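My first winter at Drurstead I learned to sweep a floor all over again, at the age of 50, with somebody else's arms.

Lanex wanted examples, thousands of them, and Zoddale was the learner. It knew nothing in January. It didn't know that paper is light, or that a bin has an inside! I stood in Bevan bay with a lever in each hand, and whatever I did the two big arms did too, and Zoddale kept it all.

I was hopeless and I loved it. My first sweep took nine minutes. I chased one yellow scrap across the marble like a man after his hat, and when I finally had it I shouted so loudly that the next bay stopped work.

"Keep that one," said the voice in my headset. "It needs to see the chasing."

So I stopped trying to be tidy and tried to be clear. Come in low - wait - let the fingers close. I scattered the paper differently each time, red here, blue there, and began again. By lunch I had done 63, and that evening I went back through them with my sandwich, happy as anything. 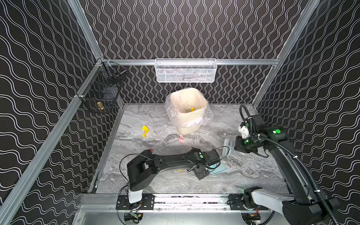
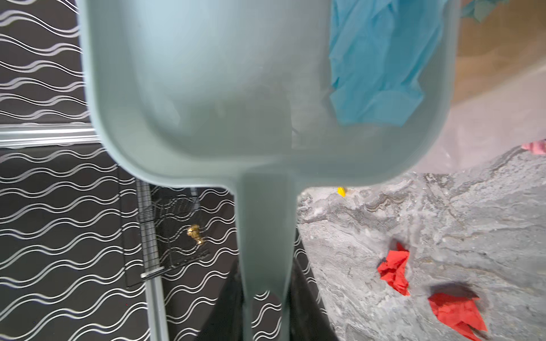
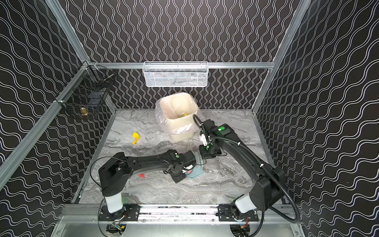
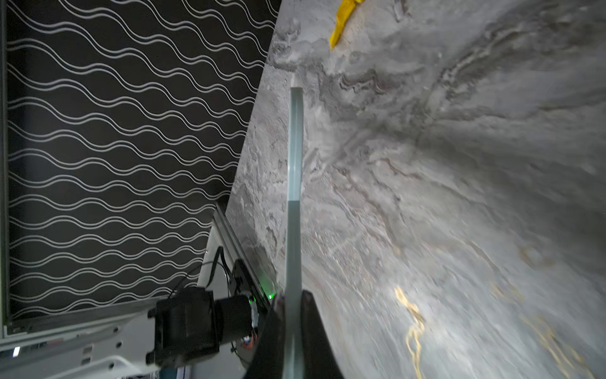

Then they asked me to take my hands off the levers.

I put them in my pockets. For almost a minute the bay was still, and then the left arm dipped, slowly, with a little hitch to the side before it went down. I knew that hitch. I do it with my own broom, at home, and I'd never once noticed.

"Again," I said, far too loudly. "Oh, let it go again!"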